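Lornside Community Boards > Home and Kitchen > Shopping and storing

Thread: Do you unpack your shopping straight away, or does it sit in the bags?

temi_anozie
Started June 4, 2019

Hello all, I hope this is the right board for it, do shift it if not. My husband and I have been having a very mild quarrel that has now gone on for the best part of a month, and I'd like some outside opinions. When I come in with the shopping I like to put the bags down on the table, put the kettle on, have a sit, and then deal with it all when I've got my breath back. He thinks this is shocking. He was brought up in a house where you didn't take your coat off until the last tin was in the cupboard, and he follows me about saying "the milk, Temitope, the milk" as though it were an injured animal.

Now, cold things I do put away, I'm not a savage. But the rest of it — biscuits, sweets, fruit, birthday cards, washing-up sponges — I really don't see what harm comes to it in an hour or two. What do you all do? And does anybody have a proper system? Our kitchen is small and the table is the only clear surface we've got, so I do see that he has a point when it comes to making tea.

bushra_s

Oh, I'm with your husband, sorry! I can't settle if there's a bag on the side. I unpack the lot before I've even shut the front door properly, and then I fold the bags into triangles (my mother taught me, it's very soothing) and they go in the drawer under the oven gloves. I've got 30 of them in there now and I'm quite proud of it, sad as that sounds.

The one thing I would say is that fruit shouldn't sit in plastic. It sweats. Get it out into a bowl and it'll last you days longer.

Plallareo

Bushra, I must disagree a little about the fruit. I've left apples in a thin bag for a week in a cool pantry and they were perfectly good. Soft fruit, yes, I'd agree, and anything already on the turn. But an hour or two on a table isn't going to hurt anything, and I think Temi should have her cup of tea.

What I would do is keep a tray on the table. My wife and I have had one for years, a big deep plastic thing that used to hold seedlings. Anything that isn't cold goes in the tray and the tray can be carried from cupboard to cupboard in one go. Saves a great deal of walking back and forth, particularly if your knees are like mine.

temi_anozie

Now that's interesting, because I've got one or two big plastic tubs that only come out at Christmas. How deep is yours? I worry that if I have somewhere to put things I'll just leave them in there until July.

Plallareo

Deep enough that a packet of cereal can lie down in it. And yes, you will leave things in it, I won't pretend otherwise. There's been a packet of jelly cubes in ours since we had the grandchildren.

cremilda.t

I tried the tray idea and it was a disaster for us. It turned into the place where everything lived: post, batteries, the good scissors, half a packet of crackers with a peg on. My son called it the museum. In the end I went back to unpacking straight from the bag, one shelf at a time, and I haven't looked back. If you have a family that puts things down instead of away, a tray is only an invitation.

Raissa_Q

Cremilda, that made me laugh, we have a museum too! Ours is a fruit bowl with no fruit in it.

Temi, I live on my own so I can please myself, and I'm shamefully slow about it. I do the cold things and then the rest waits until I next need the table, and that can be the following morning. I've got a big white tray as well, for sorting into, and I do use it, only not at any great speed. I should add that the sweets are the one thing I never mind leaving till last, because once they're in the cupboard I forget I've bought them and then I go and buy more.

My table:

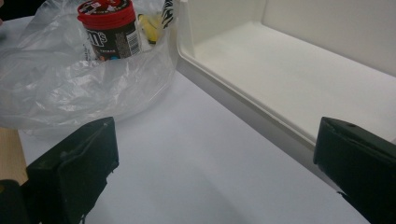

M&M's still in the carrier, tray waiting beside it

bushra_s

Raissa!! Get them in a cupboard! (I say this with love.) Though I will admit a tub with a proper lid is a good thing to have. I keep the empties for buttons and elastic bands, and a nice bright red lid like yours is easy to spot at the back of a shelf.

Plallareo

I see a tray and I rest my case.

cremilda.t

A tray with the shopping sitting next to it and not in it, Plallareo. I think you'll find I rest mine.

Raissa_Q

You're both very welcome to come round and do it for me. I'll supply the tea and the M&M's.

ben_cordeiro

Coming in from the other side of this as somebody who worked in a grocer's for eight years. Packing makes more difference than unpacking. If you put all your cold things in one bag at the till, all your cupboard things in another and anything squashable on top of that, you can do the first bag in a minute flat and the second can wait as long as you like. Most people just put things in as they come down the belt, so the butter ends up under the shampoo and you have to empty the whole lot to find it.

I'd also say buy one decent insulated bag. Mine is a Zestero, and it's been dragged up and down the hill twice a week without a stitch going. It does smell faintly of fish these days but I put that down to me.

temi_anozie

Ben, I read that out loud at tea and my husband went very quiet and then said "well, that's sensible", which from him is high praise. So we've agreed to try it. Cold bag gets done on arrival, coats on if he likes, and the other bag may sit on the table until I've finished my cup. I'm going to try one of the Christmas tubs as well, with a rule that it has to be empty by bedtime.

cremilda.t

Do come back and tell us how long the rule lasts. I give it until the weekend.

bushra_s

And let me know if you'd like to be shown the triangles. It's fiddly to explain in writing but I'm at the Lornside library coffee morning most weeks, and I've always got a bag or two on me.

temi_anozie

I'd love that, Bushra, I'll look out for you. I've a whole cupboard of bags that falls on my feet whenever I open the door, so bring a cushion.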